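Selling printed T-shirts online: notes for Monday talk
Speaker: Gareth Pearce

Opening

Say who I am. I run the catalog side at Boltum. We sell T-shirts with licensed game and cartoon prints. Abelardo Nina does the buying and will take the licensing questions at the end, so please hold those.

The talk is 40 minutes. Handout is by the door.

1. Where we were in July

The shop had 367 products listed. A lot of them were the same shirt listed twice, once under the character name and once under the print name. Customers would find one, see their size was gone, and leave. The other listing had stock.

Read out the old titles slowly, they get the point across:
T-shirt, Rernau, fox pocket
T-shirt, Rernau, pocket fox design
Rernau fox tee, pocket, men's

All one shirt.

2. Naming

We settled on one order and kept to it: garment, license, print, placement. Color goes in the options and stays out of the title. Size the same.

Placement caused the most arguments. "Pocket" was being used for a print on a pocket and for a small print on the chest with no pocket at all. We had returns over that. Now it is "pocket" if there is a pocket and "small chest" if there isn't. Ask the room who has had the same trouble with "silhouette".

3. Sizes

Our two blank suppliers cut differently. A medium from Sison is closer to a large from the other one. For a long time we had a single size chart for the whole shop. We now have one per blank, measured flat, chest and length only. We dropped sleeve length after looking at which rows people asked about.

Mention the kids' sizes if there's time – age ranges on the label, height in the chart. Skip if running late.

4. Photos

Flat shot first, then the print close up, then on a person. The close-up matters for the older cracked-look prints. Buyers thought the cracking was damage until we wrote "distressed print" in the first line.

Black shirts: we shoot them on pale gray. On white they lost the shape of the collar.

5. How many prints per license

Abelardo's rule is 6 prints for a new license, then wait one season. With Prustance we went to 80 in the first year and most of them sold in ones and twos. The main character and the logo carried it. The side characters have fans, and they write to us, but there are few of them.

Pause here for questions on range size only. 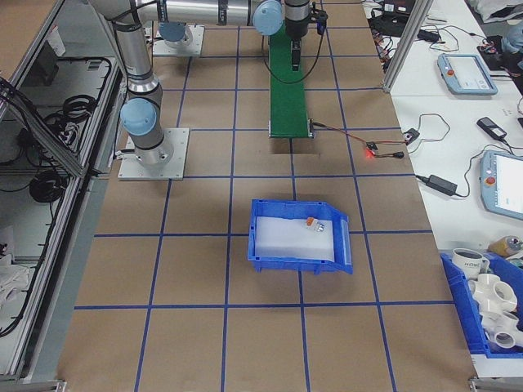 6. Sold-out shirts

We used to delete the page. Then links from forums and old wish lists went nowhere. Now the page stays up with the sizes grayed out and a row of other shirts from the same license under it. If the license has ended, the page says so and the row shows the same kind of print from other ranges.

Don't get drawn into waiting lists. We tried them on one range only and I don't have results I'd want quoted.

7. What I would do first

Start with the duplicates. Export the titles, sort by license, read down the list with a pen. It took me two afternoons. Fix the titles before touching photos, or you end up shooting the same shirt twice.

Then the size charts.

Questions

Abelardo on licensing, me on everything else. Spare copies of the naming sheet are in the blue folder.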